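Ticket: Arm stops short above utensil holder, then faults on the way down
Opened 07/08/2021
Site: Molbridge test kitchen
Status: Resolved, watching
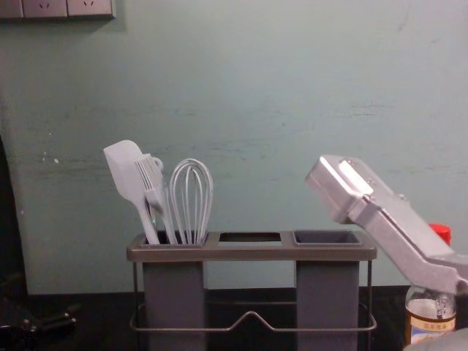 First off, I love this arm. It has been doing the utensil task on the dark counter all week and I still stop what I'm doing to watch it. So please read all this as coming from a happy user with one very stubborn fault!

The task: pick up a utensil, bring it to the holder, lower it into the cup on the right side, open the gripper, back out. The holder has three openings and we run it with a cup in the left one and a cup in the right one. The middle opening stays empty. The whisk, the spatula and the basting brush go in the left cup and come out of it fine, run after run.

What goes wrong: on placements into the right cup, the arm comes in nicely, slows down, hangs just above the rim and sits there. After a few seconds it either carries on as if nothing happened or drops into a protective stop with the message "contact force over limit, Z". When it stops like that, it holds its pose and has to be cleared by hand from the pendant. It has never dropped a utensil or knocked the holder over. Full credit to it for that.

How often: I went back through the log, and in 100 placements into the right cup it stopped 8 times. Left cup, same day, no stops at all.

Setup
Controller software: Bundura, stock install, no custom safety settings
Force limit: factory value
Holder: gray, three square openings, wire frame
Speed: normal, also tried at half

Tried before opening this ticket
- Restarted the controller. No change.
- Ran at half speed. Still stops, only slower about it.
- Re-taught the place point for the right cup. Better for maybe an hour, then back to the same thing.
- Ran the arm through the same path with no holder on the counter. Perfect every time, really smooth.

That last one made me think the arm itself is healthy and something about the holder is off. I didn't want to raise the force limit on my own. People work at this counter and I'd like the arm to keep giving up easily when it touches something.

Log attached: last 2,000 lines from the controller, covering two of the stops.

---

Reply from Bundura support

Thanks for the great write-up, and thank you for leaving the force limit alone. Please keep it where it is.

The pause and the stop look like two separate things in your log. The pause is the arm waiting for a fresh position for the opening. It asks the vision step for the rim of the cup, gets a low score, and asks again. The stop comes after that, when it accepts a position that is a little off and the utensil or a finger lands on the rim.

Two questions:
1. Is the holder fixed to the counter?
2. Which opening does your place routine use as its reference?

Could you also send the vision scores for the left and right cups from the same run? You'll find them under Diagnostics, then Export, then Scores.

---

Reply from site

Oh, this is getting interesting! Answers:

1. Not fixed. It stands on its own wire frame. I pushed it gently with a finger and it slides without much effort.
2. The middle one. We picked it back in April because it seemed like the natural choice, and the left and right positions are both offsets from there.

Scores are attached. The left cup is high all the way through. The right cup jumps all over the place, and the worst scores line up with the arm being close in. The counter is nearly black and the inside of the cup is dark gray, so I can see how that would be hard work for it.

---

Reply from Bundura support

That fits. With no cup in the middle opening, the vision step is looking through a gap at a dark counter, and the edge it picks can wander. Your left cup has utensils standing in it, which gives the matcher plenty to hold on to. The right one starts out empty.

Please try these in order, with the arm stopped and the pendant in your hand while you work at the holder:

- Fix the holder down so it can't slide.
- Change the reference from the middle opening to the outer corners of the top rim.
- Set the approach height 6 mm higher, so the second look happens before the gripper covers the cup.
- Leave speed and force limit at factory values.

---

Reply from site

Did all four, and wow, what a difference! The holder is now held down with mounting putty under the frame. The switch to the rim corners took me a few minutes once I found the menu (it's under Dương in our build, the name of the vision package, which threw me for a bit).

Another 100 placements into the right cup this afternoon, no stops. There were two short pauses, both under a second, and it went straight on by itself after each one. I also blocked the path with a foam pad on purpose to check that the protective stop still trips. It did, right away, and cleared normally from the pendant.

I'd like to keep this open over the next few shifts. The Wusesthorpe kitchen has the same holder and the same middle reference, so I'm sending them these steps too — they're going to be thrilled.

---

Status changed to: Resolved, watching
Note from support: rim corner reference added to the setup guide for open holders. Reopen with a new log if the Z stop comes back.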